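Open day at the Rivdale lab, July 20, 2019

I nearly skipped the upstairs rooms, and I'm so glad I didn't! The crowd was down by the big arms, but the talk I keep thinking about was in a small office with 14 chairs, where Lakmal Marikar was showing how his group teaches a gripper to pick things up in simulation before a real one ever moves.

Their method is called Weerakoon. The policy gets the view from a camera at the wrist and has to decide how to move and when to close. They train it on very plain renderings, then add clutter in stages (7 of them, with the messiest last).
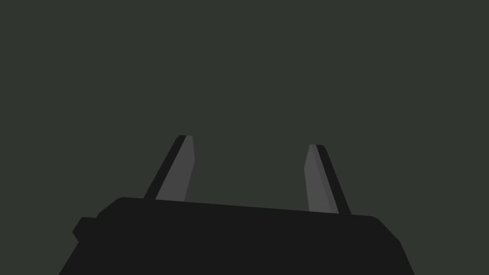 Wrist view in the simulator, fingers open against a plain background.

I asked whether such bare graphics could teach anything useful. Marikar lit up at that one. His group compared plain and detailed renderings, with 300 test grasps for each, and the plain version did better on objects it had never met. He thinks the detailed one was learning the wallpaper, so to speak. He was also quick to say that thin, floppy things still defeat it, and he had two clips of failures to prove it.

I stayed for the second run of the talk as well, then had to hurry to catch the Flitden bus. The group's next tests start in March.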